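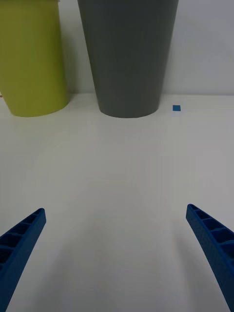
Young-sook Cha
Research Associate, Catbridge Household Storage Study

3.2 Picking the containers

I spent far longer on this part than I'd planned! The question for the whole paper is where small bottles end up when people clear a table, and that depends a lot on what you give them to put the bottles in. We already had boxes and trays from the September pilot, and those were easy (everyone lays bottles down in a tray and walks off). What I wanted for this round was tapered containers, wide at the top and narrower at the base, the kind that ends up holding pens or sauce packets in most kitchens.

Figure 1 shows a yellow-green container next to a taller dark gray one, both at the back of a white table with a plain wall behind. I like that setup because there's so little else to look at. I did try the Orkelell shelf first, with all its hooks and rails, and people kept telling me about the hooks.

Height matters more than I expected. If a bottle drops below the rim, you have to look in from above or tip the thing over to find it, and in our notes people grumbled about that in home after home (we visited 20 of them). A shorter cup leaves the caps and part of the labels showing, so you can grab the one you want.

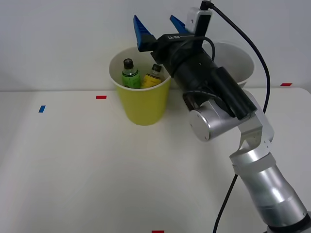
The trouble with a shorter cup is leaning. Put a pair of bottles in something that narrows toward the base and one of them may well settle at an angle, with its label partly behind the rim. I didn't want to call that untidy, and neither did most of the people I asked, so in the coding sheet a leaning bottle still counts as put away. Ninh, our earlier coding scheme, marked it as a miss, and I went back and recoded all 226 sessions by hand to fix that (two long weeks, plenty of tea).

One more choice I should own up to: I let people pick any container they liked and never told them which bottle went where. Matching by color did come up, and I get to that in 3.3 along with the sessions we dropped.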